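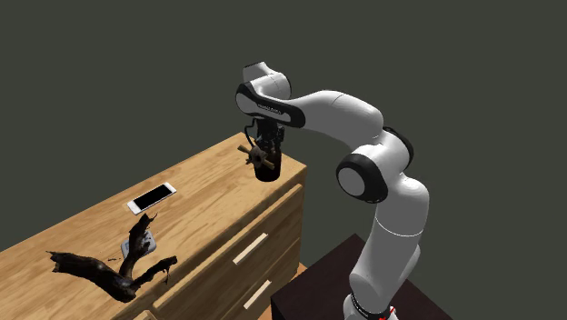

From: Thaddäus Hubmann
To: Plendden Home Bakers list
Date: 07/05/2022
Subject: Re: Rye starter gone sluggish, and the seed bread

Hello everyone,

I meant to answer this on Thursday and then we had family staying, and you know how it goes, the kitchen fills up with people who want pancakes and the laptop ends up under a pile of dish towels. So I hope you haven't thrown the starter out in the meantime!

You wrote:

> I brought my rye starter with me when we moved from Sosent in January and
> it was fine for a good while. Now it takes all day to rise, and when it does
> it smells like nail polish remover. I feed it once a day, a spoonful of flour
> and a spoonful of water, and keep it on the shelf over the stove. Is it dead?
> Also, does anybody still have the recipe for the seed bread from the Tendport
> bake day? I had it on a card and the card is gone.

It isn't dead. That sharp smell almost always means it's hungry, and I would guess the shelf over the stove is most of your trouble. It gets warm up there every time you cook, the starter races through what little you gave it, and then it sits with nothing to eat until the next day. I kept mine in just such a spot when we first came to Plendden and had the very same smell (my wife made me move the jar to the hallway, and she was right about that as she is about most things).

What I would do is take one tablespoon of the old starter, put it in a clean jar, and give it 5 tablespoons of whole rye flour and enough lukewarm water to make a thick paste, something like mortar. Leave it somewhere cooler. Do that morning and evening. Mine came back after six feedings, and yours may be quicker or slower. Go by how it looks in the jar, please, and don't bake with it until it doubles without any coaxing. The part you take out can go into crackers or waffles, or the compost if you're sick of crackers, as I have been more than once.

About flour: I buy the coarse rye from Vanags, the mill shop out past the bridge, and I think it makes a difference with a tired starter. The very white rye from the supermarket never gave me much life. They close early on Saturdays, so don't do what I did today and drive out there after lunch.

Now the seed bread. I have it in my notebook, though I've scribbled over it so many times that I can't promise it matches your card. The night before, stir together a cup of starter, two cups of coarse rye and two cups of water, cover it and go to bed. Pour a cup of boiling water over a cup of mixed seeds (I use sunflower, flax and a little pumpkin) and leave that overnight too. In the morning mix the two, add two more cups of flour, half rye and half wheat, a tablespoon of molasses and two teaspoons of salt. It will be sticky and you will think it's wrong. Scrape it into a greased loaf pan, smooth the top with a wet spoon, and let it come up nearly to the rim, which takes some 8 hours in my hallway and a good deal less in summer. Bake it hot for the first fifteen minutes, then turn it down to 350 and give it another hour.

Then wait until the next day before you cut it. I know! But it's gummy if you don't, and we have ruined a few good loaves through impatience in this house.

If the starter still sulks after a week, write to me and I'll dry some of mine on parchment and put it in the mail. It travels very well that way. I sent some to my sister last year and she's still baking from it, mostly rolls.

And if anyone else has the Tendport card, would you type it in for the list? I'd like to know whether there was caraway in the first version. My notebook has it crossed out and then written in again.

Warm wishes to all of you,
Thaddäus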